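3.2 Sorting bins and surface wear
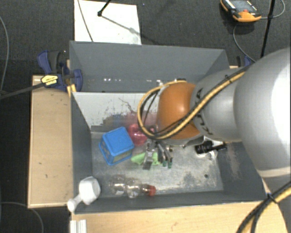 Figure 4. Sheet-metal bin with slanted walls on a light wooden table. The floor of the bin is scratched and dusty.

Wear on bin surfaces was recorded at two small parts warehouses, Nevach and Furnine, starting in February. Both sites use painted and bare steel bins bought over several years, and neither had kept a record of when each bin went into service. We therefore graded the bins by condition alone. Each of the 106 bins was given a score for scratches, dents and staining on the floor and on the four walls.

Floors scored worse than walls at both sites. At Nevach, 24 bins had scratches deep enough to catch a fingernail, and 15 of these had been used for metal fittings. Bins used for soft goods collected more dust but showed fewer deep marks. Stains on the walls were mostly ink and crayon from hand labeling – these did not affect the score for wear, but staff often named them as a reason for asking for a new bin.

Cleaning made a smaller difference than we expected. Furnine wipes its bins every 10 working days, while Nevach cleans them only when stock is changed. Scores for scratches were close at the two sites, and only the scores for dust were clearly apart. Figueroa and Puta, the two sites added later, followed the Furnine schedule and are treated separately in Section 3.3, as their bins are plastic and were graded on a different scale.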